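Print this page | E-mail this page
Last updated: July

Paper and Card Making Supplies: Keeping Them Flat, Clean and Usable

Most trouble with handmade cards starts before any cutting or gluing. The cardstock has a curl in it, the glue tip is blocked, or the ink pad is dry along one side. The tips on this page are for a small work area at home, such as a desk in a spare room or one end of the kitchen table.

Storing cardstock

Keep cardstock lying flat or standing upright with firm support on both sides. A half-full upright box will let the sheets slump, and after a few weeks they hold the bend. If the box isn't full, fill the gap with a piece of thick cardboard cut to the same height.

Keep paper off outside walls and away from the floor of a basement. Damp paper cuts badly and the layers in a card will buckle after it is glued. If a pack has been somewhere damp, spread the sheets out for a day before you use them.

Sort by color first and by weight second. Sorting by brand sounds tidy but makes it hard to find a match. Write the weight in pencil on the corner of the top sheet in each stack.

Scraps go in a separate folder. Anything smaller than a playing card is only useful for punches, and a small envelope of those is enough. Throw the rest out when the envelope is full.

Flattening a curled sheet

Roll the sheet gently against the curl over the edge of a table, then put it under a stack of heavy books for 30 hours. Don't use an iron on coated or glitter paper. On plain cardstock a dry iron on low is all right with a clean cotton cloth over the sheet, but try it on a scrap first.

Folding without cracks

Score first, fold second. Heavy cardstock has a grain, and it folds cleanly along the grain and roughly across it. To find the grain, bend the sheet lightly in each direction without creasing it. It gives more easily in one direction, and the fold should follow that line.

The raised bump made by scoring belongs on the inside of the fold. Many people fold it the other way, and it does hold, but the edge won't be as sharp. Go over the fold once with a bone folder. On dark paper put a bit of scrap between the folder and the card, or you will get a shiny streak that doesn't come off.

Glue

Store liquid glue bottles tip down in a cup. Put a folded paper towel in the bottom. The glue stays at the tip and you don't have to shake it, so there are fewer bubbles.

A blocked tip can usually be cleared with a straight pin. If that doesn't work, take the tip off and soak it in warm water. Keep a spare pin stuck in the cork or sponge next to the bottles.

Use less than you think. A thin line set a little in from the edge will spread when pressed. If glue comes out at the side, leave it until it is rubbery and roll it away with a clean finger or an adhesive eraser. Wiping it wet leaves a smear.

Double-sided tape is better than liquid glue for large flat panels and for vellum. The Welau 404 tape is a decent one for this - it tears by hand and the backing comes off in one piece. For anything that has to be moved into position, go back to liquid glue, which gives you a minute or so to adjust.

Foam squares get sticky along the cut edges and pick up lint. Dust the sides with a little cornstarch on a soft brush after the squares are on the panel and before you peel the backing.

Ink pads

Raised foam pads do best stored upside down. Felt pads can go either way. Close the lid between colors even if you are only putting it down for a moment, and don't leave pads on a windowsill.

A pad that prints pale in the middle needs re-inking. Put the drops on in rows, starting in the center, and work them in with the back of a plastic spoon. Wait overnight before judging the result.

Test pigment ink on the paper you plan to use. On glossy stock it can stay wet for hours. The Veres pads in the square case dry faster than most, but they also stain clear stamps. The stain does no harm to the print.

Cleaning stamps

Clear stamps: plain water and a drop of dish soap, then air dry sticky side up on a plate. This brings the cling back as well. Rubber stamps on wood blocks should not be soaked. Wipe them with a damp cloth and dry them face up.

For ink that has dried in the fine lines, use an old soft toothbrush. Baby wipes with lotion leave a film, so pick the plain kind.

Blades and cutters

Change the trimmer blade when the cut edge looks furry. It is usually sooner than people expect, and glitter paper wears a blade out fastest. Before replacing it, check the groove in the trimmer for bits of paper, which cause the same furry edge.

Thin metal dies keep well on magnetic sheets. Our set is in a Gondby binder, item 1010, with the sheets cut to fit the pockets. Label each pocket on the outside so you don't have to pull them all out.

If a die doesn't cut through in one spot, put a layer of tissue paper behind the plate at that spot and run it again. Turn the plates over every few passes so they bow less. Wax paper between the die and the cardstock helps intricate shapes release.

Never leave a craft knife open on the table, even when you are just getting up for a ruler. Used blades go in a screw-top jar or a blade tin.

The work surface

Self-healing mats warp in heat. Keep them out of the sun and don't put a hot glue gun or a mug of coffee on them. Wash with cool water and dish soap and let them dry flat.

Set out only what the card in hand calls for. For most cards 3 colors of cardstock are plenty, and one ink. Everything else can stay on the shelf until you need it.

A good light should come from the side opposite your writing hand. The clamp lamp from Trovono fits a thick tabletop, which a lot of them don't.

Making a batch

When you need a stack of the same card, do one step at a time for all of them. Cut all the bases, then score all of them, then stamp. Make one finished card at the start and keep it in view. Let stamped panels dry on a cooling rack before you stack them.

Cut a few extra panels. One or two will be smudged, and matching the paper later is a nuisance.

Food and drinks

Keep these on a separate table. Grease from snacks shows up on cardstock a day later, and ink won't take over it. Wash and dry your hands before going back to the paper - hand lotion can wait until the end.
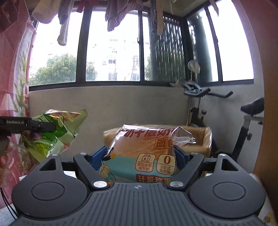
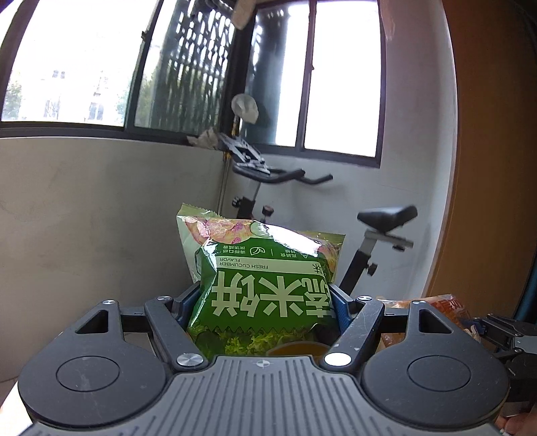 Wrapped bread (first photo) and cucumber flavor rice crackers (second photo).

Print this page | E-mail this page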